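Week 6 handout: Sizing up the Skarier home tidy-up kit

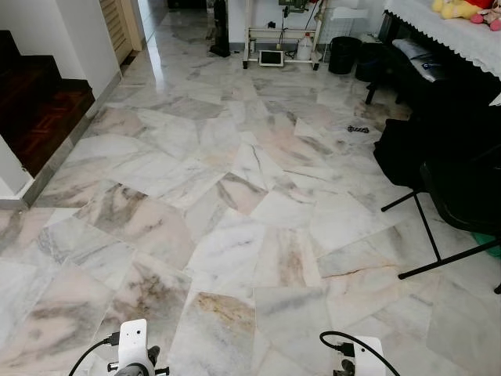

Cormac Ó Néill wrote back on last week's notes that a kit like this should be judged on how many different homes it copes with, and that one good afternoon in one hallway tells a buyer very little. Fair point, Cormac, and it's going in the marking guide!

So, the Skarier. It's a two-gripper kit sold as a package: the arms, the head camera, the software and a year of phone support (which I've used a lot, more than I'd like to admit). I'm reviewing it the way I want you to review yours, so please pinch my headings.

Floors first. Polished marble with veins running every which way is a rotten thing to give a vision system, and it's a favourite test of mine for that reason. A small dark object lying on the open floor is easy for you and me. The software has to work out that it isn't one more grey streak or a seam between pieces. Shine matters too - look at the reflections up toward the hallway and write down what you'd expect a depth sensor to make of them.

Next, reach. Chair legs that splay out, a bench under a table, a cloth with a lacy hem hanging down: all of it eats into the space where an arm can move. The manual recommends 20 cm of clearance on each side. I'd plan for 22, and Bríd Tierney in the other tutorial group reckons even that's cheeky.

Stairs get their own paragraph in your report. Tell me where the kit is allowed to go and who decides, and don't just copy the brochure.

Cost: the support plan is $844 a year after the first one, and I couldn't get Skarier to budge. Put it in your total. Last term half the class left it out and lost easy marks.

For the tutorial, read page 17 of the manual (the bit on cable routing) and bring one question you'd put to the sales rep. The Bratby kit is in the cupboard if you want to compare grippers, sign-out sheet's on the door.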